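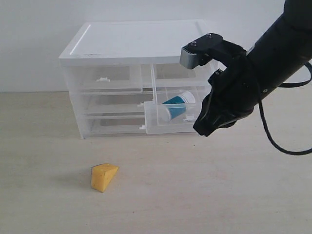

Clear drawer box with the white lid, two columns of drawers

Skidwood Forum > Home and Storage > Small Parts

Thread: Sorting buttons, by color or by size?

nhladun
Posted 9:14 am
I inherited my aunt's buttons in February and have been putting off the sorting. There are 372 of them by my count, not including the ones still sewn to cards. I want them in small clear drawers. My question is how to split them up. I started by color and got stuck almost right away because a third of them are some kind of off-white. Size seems more useful for mending but it looks like a mess when you open the drawer. What do people do who have lived with a system for a few years?

kyrylo_p
Posted 9:40 am
Size. I mend shirts and work pants, and when a button is gone I need one that fits the hole. Color comes second. I measure with a cheap caliper and round to the nearest millimeter. Shirt buttons in one drawer, pants in the next, coats after that, and one drawer for anything with a shank.

Zlata Moroz
Posted 10:02 am
I disagree with Kyrylo. If you sew for other people, the first thing they say is "I need something dark green." They never say 15 millimeters. I sort by color and then put the sizes in little bags inside the drawer. For the off-whites I use two drawers, warm and cool. Hold them against a sheet of printer paper by the window and you will see the difference fast.

kyrylo_p
Posted 10:11 am
Bags inside drawers is two systems. You have to open the drawer and then open the bag. I tried it and quit putting things back.

Zlata Moroz
Posted 10:19 am
I have been putting things back for years. The bags are not sealed, I fold the top over.

old_thimble
Posted 11:35 am
Before you decide, pull out the sets. Anything with four or more that match should be strung together on thread and kept in its own drawer. Once a set gets mixed in with singles you will spend an evening finding the last one. I had 79 loose buttons after I did this and the color or size question mostly went away.

Also check for old celluloid. If any of them smell like camphor or look crazed, keep them away from the rest and let them have air. They break down over time and the fumes will ruin metal buttons next to them.

nhladun
Posted 12:20 pm
Thank you, I had not thought of the celluloid. There are a few amber-looking ones with cracks. I moved them to a paper envelope. I did the sets during lunch and got further than I expected. The count of singles is now 113.
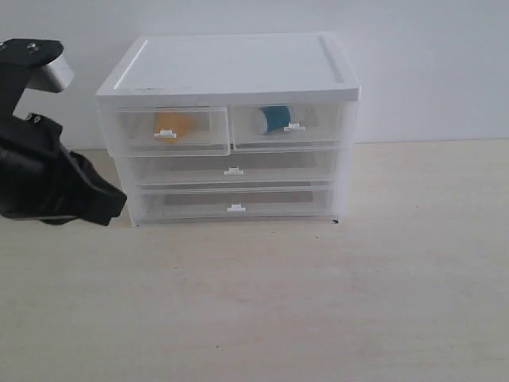 Small translucent unit, four drawers

J. Charvát
Posted 1:05 pm
With that few singles, a four-drawer unit could do it. I would go light, dark, colored, and metal. Sets can go in a larger box with a lid. I keep mine in a flat Nosach tin that used to have cookies in it, but you want to see through yours, so ignore that part.

One thing about labels. Put them on the front of the drawer near the bottom, and use paper tape. The glossy kind leaves glue on plastic and rubbing alcohol can craze some clear plastics. Warm water and dish soap is slower but safe.

kyrylo_p
Posted 1:30 pm
Light, dark, colored and metal is still color sorting.

J. Charvát
Posted 1:34 pm
Yes. I am on Zlata's side with fewer steps.

Solomiia M
Posted 2:48 pm
Zlata is my sister and I have borrowed from her drawers. The warm and cool thing works for her. I could not tell you which drawer my cream cardigan button came from, and I put the spares back in the wrong one. If more than one person uses the buttons, go by size. Anybody can read a ruler.

Zlata Moroz
Posted 2:55 pm
So that was you.

old_thimble
Posted 4:10 pm
Does anyone still use the Desmet button gauge, the card with the holes? Mine is worn through at 18 and I would like another one. The Kinik one I bought as a replacement is marked in lignes only, and I have to convert every time. Forty lignes to the inch if anyone is looking for that.

kyrylo_p
Posted 4:22 pm
You can make one from a plastic folder and a hole punch set. It takes ten minutes.

nhladun
Posted 6:37 pm
Update. I went with size for the shirt buttons, two drawers, and color for everything bigger. Coat buttons are where I care about the shade. The sets are strung and in the box. The metal ones are by themselves. I still have a pile of hooks, snaps and one belt buckle with no prong, and I don't know where those belong.

old_thimble
Posted 6:50 pm
Start another thread for the snaps. People have opinions.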